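# In favor of the shallow tray

I have owned, at one time or another, most of the things that are sold to keep bracelets and hair ties in order. There was the velvet roll with the snaps, and the wooden tree with the branches that fell over whenever you hung anything heavier than a ribbon on it. There was a hanging organizer from Drernik with 256 little pockets (I didn't believe the label either, but I wasn't going to check), and for one long winter there was a lidded box called the Grikisar, which cost more than anything I ever put inside it. I was fond of all of them for a week or so. And every one of them ended up in the hall closet, while the bracelets went back to living on the windowsill, in coat pockets and around the gearshift of the car.

What I use now is a plain white tray with low sides, and I would like to say a few kind words for it, since small cheap things spend their days on a surface whether we plan for it or not, and we may as well give them a nice one. Put it on a cheerful tablecloth, the kind with strawberries all over it, and go around the house gathering everything up. Drop it in as you find it. The green bangle can sit beside the braided one and the beads can go wherever there's room, and if a ring or a hair tie stays out on the cloth for a while, I really don't think any harm has been done. 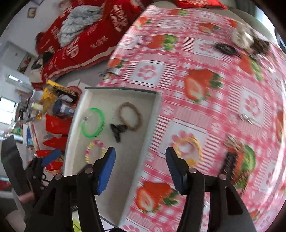 Bárány wrote back, after reading an earlier version of this, that a tray is only a drawer without the decency to close, and that anything left out gathers dust and gets knocked on the floor. I have thought about that a good deal, more than the remark was probably meant to be thought about. The dust is real. I take everything out and wipe the tray when I notice it, and I would be lying if I said I noticed it every week. But a closed drawer has its own trouble, and mine is that I forget what is in it. I once bought the same tortoiseshell clip three times between spring and December, and each time I came home quite pleased with myself for having finally replaced the one I'd lost.

With a tray I see the whole lot every morning while the coffee is going. I wear things I would have forgotten – a bit of cord with a bead on it, something somebody tied for me at a summer fair – and the plain old spiral ties get their turn as well. Those spirals deserve a better reputation, by the way. They don't tangle with one another the way thin elastics do, they can be fished out with one finger, and a striped one looks almost like jewelry when it lands next to a bangle.
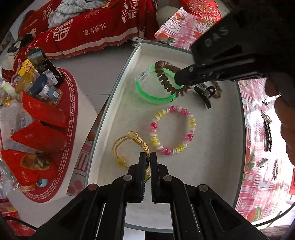

*Yellow cord, green bangle, striped spiral: good company in one tray.*

Ivar has a rule that I have borrowed and bent a little: if it's on the tray and you haven't touched it in nine weeks, give it away. I can't quite manage that with anything that was a present, and I don't try very hard. For everything else it's a decent rule. The things that leave are usually the ones I bought to match an outfit I no longer have.

People do ask whether I at least want dividers, and I've tried them. Dividers ask you to decide, at eleven at night with your hair half down, whether a braided cord is a bracelet or a hair thing, and I have never once wanted to settle that question before bed. I'd sooner drop it in with the others and turn off the lamp.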